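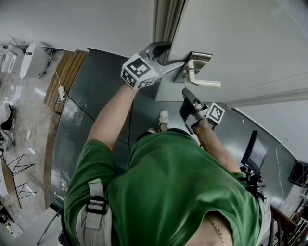 Two hand-held grippers at the door, one near the handle.

I think a home builder should start with a door and leave the robot arm for later. At Skernico, our shared workshop, many members want first to buy motors. I wanted this too, and I spent 322 dollars before I had one useful movement.

When you hold the gripper in your own hand, you learn quickly what your design cannot do. My first jaws, printed from the Firketti plans, were 16 millimeters too narrow for the edge of a door. No simulation told me this. My wrist told me in one evening in March.

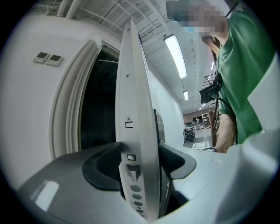
Some members answer that this is slow work and that a person is not a robot. They are right about the second part. A person corrects small mistakes without noticing, and the motor will not do it. For this reason I write down every attempt, also the ugly ones, and now I have 44 pages. I would still choose these pages before a new arm. The arm can wait until the jaws are good, and mine need one more version.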